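Bronach Free-Standing Shelving Unit
Storage and Workroom Furniture — Ternex Supply

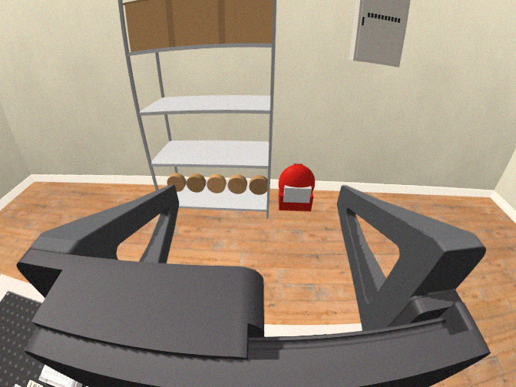
Free-standing metal shelving unit, with a wall-mounted electrical cabinet in the same room.

The Bronach range is supplied to schools, clinics, archives and public offices that require dependable storage without fixing to the wall. Each unit is delivered flat and may be put together by two persons. The range replaces the earlier Nindulby series, which was withdrawn in February. Spare shelves for Nindulby units remain available on request while stocks last.

Specification
Material: powder-coated steel
Shelf load: 67 kg per shelf, evenly spread
Feet: adjustable, with plastic caps
Order code: 616
Guarantee: 9 years against faults in materials and workmanship

Use and siting
Units should stand on a firm, level floor. On timber floors the plastic caps must be left in place, and customers with newly sealed boards are advised to wait until the finish has hardened fully before moving a loaded unit on to them. Heavier items should be kept on the lower shelves. Access to electrical cabinets, fire exits and heating controls must be kept clear at all times — local rules on clearance differ, and the purchaser is responsible for checking those that apply.

Shelves may be set at any height along the uprights. The unit must be emptied before a shelf is moved. Cleaning is by damp cloth and mild soap; bleach and wire wool will damage the coating and are not covered by the guarantee.

Delivery
Orders are sent from the Wumbei depot. Delivery is to the ground floor only unless other arrangements have been agreed in writing. Any damage to the packaging should be noted on the delivery slip, and missing parts should be reported within 2 working days, quoting the order code and the number printed on the carton.

Returns are accepted for unopened cartons. Units that have been put together can be returned only where a fault is found.

Enquiries regarding larger orders, including site visits and payment by invoice, should be addressed to Delali Owusu, Contract Sales.

Page last revised 30/05/2022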